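Betreff: Re: Kleiderspende, falten oder rollen?

Hallo in die Runde,

zur Frage aus der letzten Mail, das Zitat lasse ich der Übersicht halber stehen:

> In den Kartons vom letzten Mal war alles durcheinander, Pullover gerollt,
> Hosen gefaltet, Kindersachen lose obendrauf. In der Ausgabe in der
> Carroll-Halle mussten wir jedes Teil noch einmal anfassen. Können wir uns
> bis September auf eine Art einigen? Und bitte auch klären, was mit den
> Schildern passiert. Ein Teil war abgeschnitten, und dann sucht man
> die Größe.

Ich bin für Falten. Gerollt passt zwar etwas mehr in den Karton, aber man sieht nicht, was man vor sich hat, und nach dem Auspacken muss es für das Regal ohnehin gefaltet werden. Mein Vorschlag für Oberteile:

Teil mit der Vorderseite nach unten hinlegen, Ärmel nach innen schlagen, dann die Seiten zur Mitte. Danach einmal quer falten, bei großen Größen zweimal. Das Bündchen kommt nach außen. Es muss kein exaktes Rechteck werden, Hauptsache, die Stücke lassen sich nebeneinanderstellen.

Schilder bitte grundsätzlich dranlassen, auch die Pflegeschilder. Wenn das Schild nach dem Falten oben liegt, umso besser, dann muss in der Ausgabe niemand das Teil wieder aufklappen.

Sortiert wird zuerst in offene Körbe, je einer pro Größe, und erst von dort in die Kartons. Beim letzten Mal haben wir direkt in die Kartons gepackt und durften am Ende zwei davon wieder ausräumen. In einen Karton gehen nach meiner Zählung 50 Oberteile, bei dicken Pullovern deutlich weniger. Insgesamt waren es im Frühjahr 1.821 Teile, davon rund 150 mit Flecken oder kaputtem Reißverschluss. Die bitte gleich beim Sortieren aussondern und nicht mitschicken.

Die Kartons für Undov und für Koltonen bleiben getrennt. Abholung ist wie gehabt um 15 Uhr, bis dahin sollte alles zugeklebt und beschriftet sein (Größe, Art, Zielort).

Wer eine bessere Faltung kennt, bitte über die Liste melden, sonst schreibe ich es so in den Aushang.

Viele Grüße
Orga Kleiderspende Skekanier

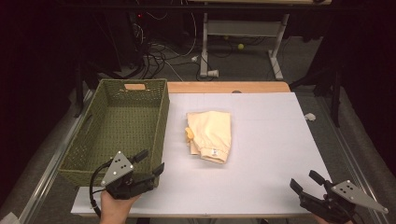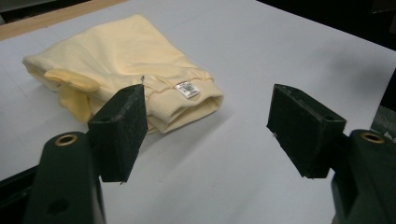 Gelbes Teil, gefaltet, Schild sichtbar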